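Keeping Dry Goods Dry: Pantry and Shelf Tips

Flour, sugar, oats and rice keep well for a long time if three things are kept away from them: damp, heat and insects. Most kitchens have at least one spot that is good for this and several that are bad. The tips below are for an ordinary kitchen with no separate pantry.

Where to put them

The cabinet over the stove is the worst place in most kitchens. It is warm every evening and steam gets into it even with the fan on. The cabinet beside the dishwasher is the next worst. A shelf on a wall away from the kettle is fine for anything you use up within a month or so. Slow movers like cornstarch, lentils and spare sugar do better in a low cabinet on an inside wall.

An open shelf has one real advantage, which is that you use what you see. Keep it sparse. If you have to move four jars to reach the fifth, the back ones will sit there until they go stale. Wipe the shelf with a damp cloth and a drop of dish soap every other Saturday, and let it dry fully before anything goes back.

A lidded canister with a see-through body suits an open shelf, as you can check the level without lifting it down. Condiment bottles can share the shelf if the label says they don't need to be chilled after opening. Leave a good gap between things so your hand fits in.

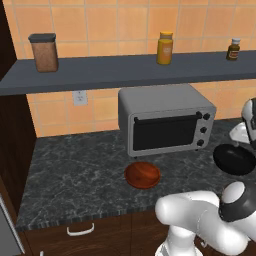 Softening brown sugar

Brown sugar goes hard when it loses moisture. To bring it back, put the lump in a container with a slice of plain bread, close the lid and leave it overnight. Take the bread out the next day, before it has a chance to mold. If you need the sugar right away, put it in a microwave-safe bowl, lay a damp paper towel over the top and heat it in short bursts, breaking it up with a fork each time. Stop as soon as it crumbles. It will harden again as it cools, so measure it while it is soft.

A small piece of unglazed clay, soaked in water and patted dry, will keep a canister of brown sugar soft for weeks. Re-soak it when the sugar starts to clump.

Filling a canister

Never pour new on top of old. Tip the old flour or oats into a bowl, wash the canister, dry it, put the new in first and the old on top. Drying matters more than washing – leave the canister and lid upside down on a rack until the next morning. Any water left in the rim of the lid will make a crust.

Check the size before you buy. A 500 gram bag of rolled oats takes up far more room than the same weight of sugar. Cut the cooking directions off the bag and tape them to the bottom of the canister, along with the date.

Pantry moths

Look for fine webbing in the corners of a bag and for small tan moths in the evening. Throw out whatever is affected, in a tied bag, in the outside trash. Vacuum the cabinet, paying attention to the shelf pin holes, then wash it down with hot soapy water. New flour can go in the freezer for 4 days before it goes on the shelf. Let it come back to room temperature unopened.

Sticky lids

Flour and grease together make a film that plain water will not move. Mix 2 tablespoons of baking soda with enough water to make a paste, rub it on with a soft cloth and rinse. If the lid has a rubber seal, pull the seal out first and wash it separately.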